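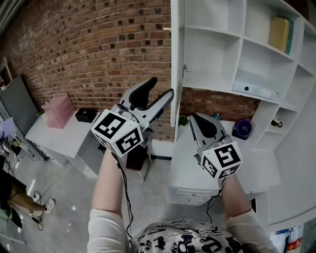
Gukbridge: the curved brick wall and white shelving.

August
Minutes taken by Nele Thiele

Gukbridge Building Users' Meeting

Present: Meenakshi Gautam (chair), Killian Poulain (Perkorus), Abdelilah Belhaj (Ravn), Cempaka Harahap (Nokus), Nele Thiele (minutes)
Apologies: none received

The meeting started at 5:30 p.m.

1. Minutes of the last meeting

Agreed with one correction. Item 4 should say that the side gate is locked at 9 p.m., not 8 p.m. Nele will change the copy in the shared folder.

2. Matters arising

The hallway light on the second landing has been replaced. Killian said the one outside the restroom now flickers and asked whether it was the same electrician. It was. Meenakshi will ask him to come back.

The key list is still missing two signatures from Ravn. Abdelilah took the sheet away with him.

The broken mailbox was not discussed, as the new one has been ordered.

3. Loading dock and deliveries

Cempaka reported that flour deliveries for Nokus come between 5:00 and 6:00 a.m. and that twice in the past month the driver could not get to the dock. On both occasions a van had been left there overnight. One of the vans belonged to Perkorus. Killian apologized for that and said the driver had been told the dock was free until 7:00. The owner of the other van is unknown.

Abdelilah asked whether the dock could be shared by the hour, with times written on a board by the gate. Cempaka did not want a board. Her driver comes early and will not read it, and the early slot never changes. Meenakshi suggested a fixed rule for the early morning and a sign-up sheet for the rest of the day.

There was some discussion of paper deliveries. Killian said the truck that brings stock for Perkorus is too long to pull all the way in, so it blocks the sidewalk while it unloads. The neighbor at the corner house has complained to him directly. He has asked the supplier for a smaller truck and was told it would mean more trips. He will ask what the extra charge would be.

Agreed: no vehicles on the dock between 9 p.m. and 7 a.m. other than the flour delivery. Sign-up sheet for all other hours, kept inside the back door.

Action: Nele to make the sheet. Killian to write to the supplier.

4. Water bill

The bill for the last period came to $546 more than the one before. Meenakshi passed around a copy. The meter was read by the water company and not estimated, so the reading is likely to be right.

Abdelilah said that Ravn uses very little water, as most of the parts washing is done with a solvent, and that he did not think an equal split of the increase was fair. Cempaka said the bakery had not changed its hours or its ovens, and she had no reason to think its use had gone up. Killian had noticed that the toilet on the ground floor runs after flushing. Others had noticed this too but had not reported it.

Cempaka asked if separate meters were possible. Meenakshi had looked into this before. The plumber's price at the time was $2,000 for the whole building, not counting any work to the floors. Abdelilah thought it would pay for itself in time. Killian would prefer to fix the toilet first and see what the next bill says. Cempaka agreed with Killian.

Agreed: repair the toilet now. The increase on this bill will be paid from the shared repair fund. Separate meters to be looked at again when the next bill arrives.

Abdelilah asked for it to be noted that he would still like separate meters.

Action: Meenakshi to call the plumber and to ask if the old price still holds.

5. Roof over the back stairs

Water came in again during the storm. Nele put a bucket on the top step and emptied it twice the following day. The stain on the ceiling has spread toward the fuse cabinet, though the cabinet itself is dry inside.

The roofer visited and found cracked flashing where the stair roof meets the main wall. He also cleared leaves from the gutter. He can repair the flashing in one day but needs the stairs closed while he is up there. This affects Perkorus most, as its upstairs office has no other way out to the yard. Killian said one day would be fine if he knew ahead of time, and asked that it not fall in the week when the school calendars are being printed.

Cempaka asked if the repair was under warranty, as the same part was repaired before. Meenakshi did not know and could not find the old invoice. Nele thinks it is in the gray binder.

Action: Nele to look for the invoice. Meenakshi to agree a date with the roofer and give everyone at least one week's notice.

6. Trash and recycling

The cardboard bin is full by the middle of most weeks. Killian said Perkorus flattens all of its boxes. Abdelilah said bicycle boxes are hard to flatten and that he had been leaving them next to the bin. The haulers do not take anything left next to the bin.

Meenakshi has a price for a second cardboard bin at $13 a month. All agreed to this without a vote. Abdelilah will cut up the bicycle boxes before they go out.

Cempaka asked people to keep the lid of the food waste bin closed. There have been wasps.

7. Open evening

Last year's open evening was well attended, but the date clashed with the street fair and there was nowhere to park. Cempaka offered bread and rolls again, at cost. Killian can print the posters if he has the text in good time. Abdelilah is willing to run the free brake check but would like to do it in the yard this year and not in the workshop, where people were leaning on the stands.

Nele asked who would be cleaning up afterward. Last time it was Nele and Cempaka. Agreed that everyone stays until it is done.

The start time was left open. Killian preferred 4:00 p.m. and Cempaka preferred 6:00 p.m. To be settled by email.

Action: all to send Nele two lines of text each for the poster.

8. Any other business

Abdelilah will be away for two weeks. His keys will be with Killian.

A green umbrella and a child's sweater are in the lost property box. They will be given away if not claimed before the next meeting.

The back door sticks in damp weather. Please push it until it clicks. Meenakshi will have the edge planed when the roofer's work is finished.

Killian asked if the meetings could start at 5:00 p.m. Cempaka said that would suit her better as well. Agreed.

The meeting ended at 6:50 p.m.

Next meeting: to be arranged by email once the roof date is known.

Contact: Nele Thiele, Gukbridge front office | © Gukbridge Building Users | Back to top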